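Progress report to Brivine: box folding cell, maintenance and setup work
Prepared by Ritu Thakur, Mosquera workshop
July 26, 2022

Dear colleagues,

I send you the report on the second part of the Irkivier project. In this period we did not add new tasks to the cell. The work was about keeping the two-arm cell in good order, and about writing down how it is set up, so that another person can do it without me.

1. Mounting and cabling

Both arms stay on the front aluminum rail, each on its own black mounting plate. In the last period we had a problem that the left plate moved a little after long use, and then the taught positions were not correct anymore. We replaced the bolts and now check the torque at the start of every working week. After this change we ran 400 folding cycles and the plate did not move.

The cables of the wrist cameras needed more attention. When an arm reaches far over the mat, the cable must have enough free length, but if it has too much it can catch on the cardboard. We set the loop again on both sides and wrote the length inside the cell manual. The lines which go to the base were also tied again. The perforated channel below the rail will be used for all new wiring.
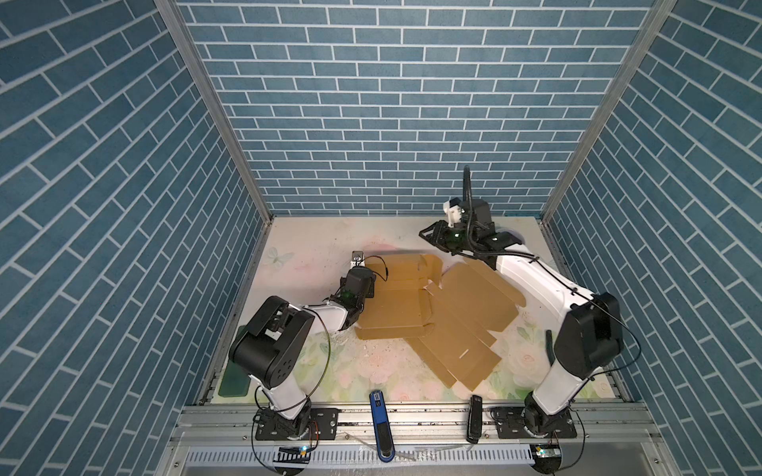 Does the cell have to be stopped for a full day when a wrist camera cable is changed?
The change takes one morning, including the calibration afterwards, and the cell can work again after lunch.

2. Grippers

The gripper fingers are the part which wears most quickly. The count of closing movements since the last finger change was 1,933 when we opened the left gripper for inspection. The inner surface was smooth, and one screw had become loose. We changed the fingers on both arms together, so their wear will stay equal. From now on the fingers will be inspected after every 500 closing movements. I think this is a little too often, but I prefer to begin in this way and make the interval longer when we have more data.

The supplier Rarnier has delivered the spare fingers with a delay. We have now one complete set in the cabinet and a second set is ordered.

3. Work surface and cleaning

Cardboard makes more dirt than I expected when I wrote the proposal. Crumbs and small particles stay on the surface, and they come also near the place where the finger goes down beside the box wall. If a piece is under the cardboard, the edge stands higher and the grip height is wrong. In our error log, 112 failed grips were marked with the cause "edge too high". I can not say for all of them that dirt was the reason, but after we started to clean between batches this type of error became rare.

The printed surface has also scuff marks and thin scratches. They do not disturb the grip. For the camera I am less sure, and I would like to test a plain surface of one color before the end of the project. The cost is small and can be paid from the present budget.
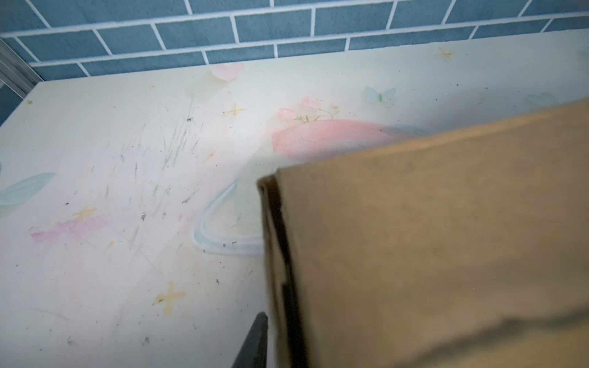 View from the wrist camera: gripper finger beside the cardboard, with scratches and dark specks on the printed surface.

4. Calibration

The wrist cameras are calibrated again after each mechanical work. The procedure was in my notebook only, and now it is a written document of four pages. A colleague from another group followed it alone and found two steps which were not clear. I corrected both. The step for the right arm still needs a better drawing.

5. Open points and next period

The second set of fingers must arrive before we begin the long test. The plain surface must be ordered and compared with the present one. The manual will be finished in December, together with the list of spare parts and their prices.

There is no change in the total budget. I ask only for your agreement to move the unused travel money to spare parts. If you agree, please confirm by e-mail and I will send the corrected table.

With kind regards,
Ritu Thakur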